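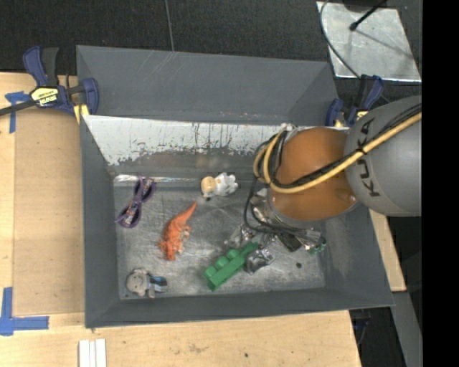
Reading time: 2 minutes

Week 5: Surfaces, wear, and why we bother looking at them

Hi all! I typed these up from my notes after class, so they wander a bit. If you missed the session, start with the Lehner chapter and then come back to me.

We were talking about how historians of everyday things read an object's surface. My own way in was a kitchen drawer (my grandmother's, now mine) where the paint has gone in one spot, right where a thumb lands when you pull it open. I must have opened that thing ten thousand times before I noticed! Use leaves marks in particular places, and the places are the interesting part.

Scuffs and scratches are the easy ones. A long fine scratch usually means something was dragged, and a cluster of short ones means something got set down over and over. Paint is trickier. When a coating goes ragged along a bottom edge, you want to ask whether it was rubbed off, splashed off or just badly put on in the first place, and one look won't always settle it. Write down what you see first and leave the guess for a second column. I know I keep going on about the two columns, but they really do save you later.

Rutilio asked about patina, and whether it's just a fancy word for dirt. Sometimes, yes! Dealers love it. Bart Segers, whose essay is in your packet, thinks we should drop the word completely, and I go back and forth. I'd keep it for old bronze and skip it for lunch trays.

We also got onto the Timirgate inventory, which lists 2,672 household items and calls nearly all of them "worn." Worn where? Worn how? Lachlan read a page of it out loud and it was worn, worn, much worn, worn. Please don't write your inventories like that.

For next time: pick 3 objects you use every day and fill in both columns for each. Phones are banned, everybody picks phones. Read Segers up to the part on doorknobs. I'll be in my office until 5 if you want to bring an object by and argue about it.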